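Portable Speed Signs Deserve a Permanent Place in the Council Budget

Zulludberg Council bought seven Veltex trailers in February and has treated them as temporary ever since. This is a mistake.
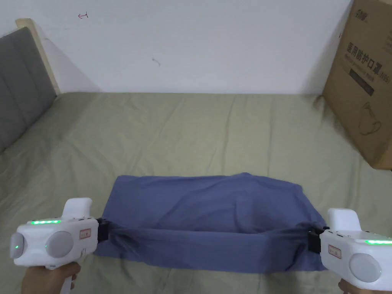

Traffic calming depends on drivers expecting to see their speed displayed. A sign should be as plain to read as the strip of green lights along the white gripper at left, and it should be in place long enough to be noticed. On Mak Road, the trailer recorded 1,599 vehicles before it was moved. 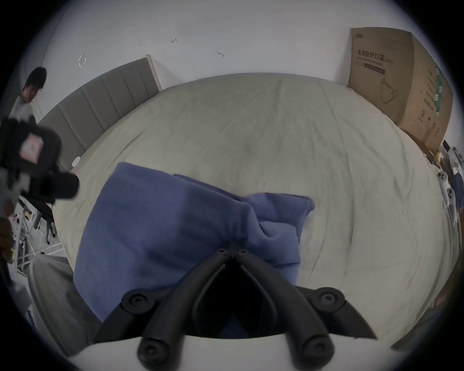
Residents of neighbouring streets have waited about 300 days for a turn. The council should fund fixed posts near every school and keep the trailers for roadworks.

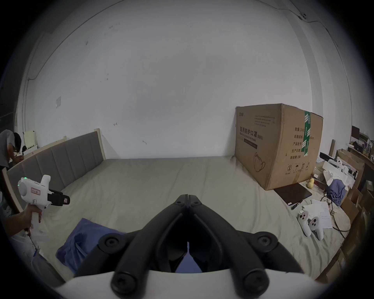
It should also publish the speed data each quarter, in a form that residents can read.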